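Section 4. Recording Demonstrations with the Hand-Held Grippers

4.1 Purpose of this section

This section explains how to record demonstrations for the Voverix study using the hand-held grippers. It applies to all operators who collect data for the desk tidying task, including those who have recorded for earlier studies. Operators should complete Section 3 (Station Set-Up) before continuing.

The study tests whether a policy trained only on demonstrations from hand-held grippers can be carried over to a two-arm robot without any recordings made on the robot itself. The first training set contained 2,685 accepted demonstrations. Results from that set showed that small differences in how operators began and ended each demonstration had a clear effect on the trained policy. The procedure below was revised for that reason and replaces the version issued in November.

4.2 Before you begin

Confirm that the following are in place:

A matched pair of grippers, labeled L and R, with marker cubes attached.
A desk assigned to you on the station plan.
The object list for the current task.
A log sheet, paper or electronic.

CAUTION: Do not use a gripper if its marker cube is loose, scratched or dirty. The position of the gripper is calculated from the printed patterns on the cube, and a damaged pattern may produce errors that cannot be seen during recording. Report the gripper to Asanka Kumarasinghe and take a replacement pair.

CAUTION: Cables may cross the floor between stations. Check the path behind you before you step back from the desk.

4.3 Checking the grippers

1. Hold the left gripper with the finger pointing away from you. Open and close it fully 3 times. The motion should be smooth through the whole range.

2. Repeat with the right gripper.

3. Turn each gripper slowly at the wrist. Both marker cubes should stay in view of the tracking system. The status panel in Bidalus shows a solid line for each cube that is being tracked and a broken line for each cube that has been lost.

4. If either line remains broken, move your forearm and any trailing cable away from the cube and repeat step 3.

Note: Long sleeves may cover part of a cube during reaching motions. Push sleeves back or secure them at the wrist.

4.4 Recording a demonstration

1. Place the objects on the desk according to the start layout shown in Bidalus. Layouts are varied on purpose. Do not straighten an object that the layout shows at an angle.

2. Stand or sit facing the desk and bring both grippers to the ready position, above the near edge of the desk and apart from each other.

3. Start the recording and hold still for 2 seconds. This pause gives the software a stable starting pose.

4. Carry out the task at a steady pace. Use the gripper nearest to each object unless the task card states otherwise.

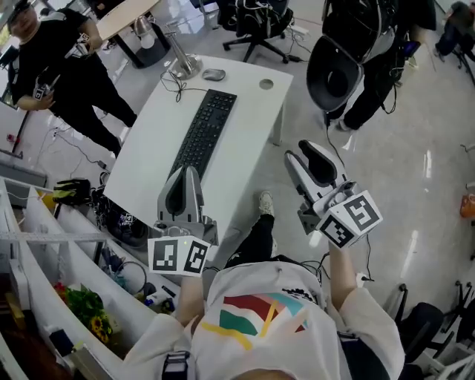 5. Keep your movements within the reach of the robot. As a general rule, do not cross the grippers over each other, and do not tilt a finger so far back that it points toward your body. Motions of this kind are easy for a person but are rejected during conversion.

6. When the last object is in place, return both grippers to the ready position, hold still for 2 seconds, and stop the recording.

7. Enter the result on the log sheet as complete, partial or failed. Do not delete failed attempts. They are reviewed separately and are used to estimate the failure rate for each object.

Note: If you drop an object on the desk, continue the demonstration and pick it up again. Recovery motions are useful to the study. If an object falls to the floor, stop the recording and enter it as failed.

4.5 Sharing the room

Several operators may work at the same time. Tracking is separate for each station, but a marker cube from a neighboring station can be detected by mistake if it comes too close. Remain at your own desk while a recording is in progress. When you are not recording, hold your grippers close to your body or return them to their stand.

Chairs and tripods should be moved only between recordings. If a tripod is moved, the station must be calibrated again as described in Section 3.

4.6 Breaks and session length

Operators should rest after every 6 demonstrations. Reviewers found that motions became shorter and faster toward the end of long sessions, and demonstrations of this type were more often rejected. Rest both grippers on a flat surface during the break with the marker cubes facing up.

4.7 Problems and questions

Tracking is lost during a recording: Stop, enter the attempt as failed, and repeat the check in 4.3.

The gripper does not close fully: Do not force it. Exchange the pair, even if only one gripper is affected.

Bidalus shows the wrong layout: Contact Thảo Đặng before recording. Do not change the layout by hand.

Questions about the acceptance criteria should be sent to Marina Makris. Requests to change the task card must be approved by Tolera Ambaye. Conversion of accepted recordings to robot motions is covered in Section 5.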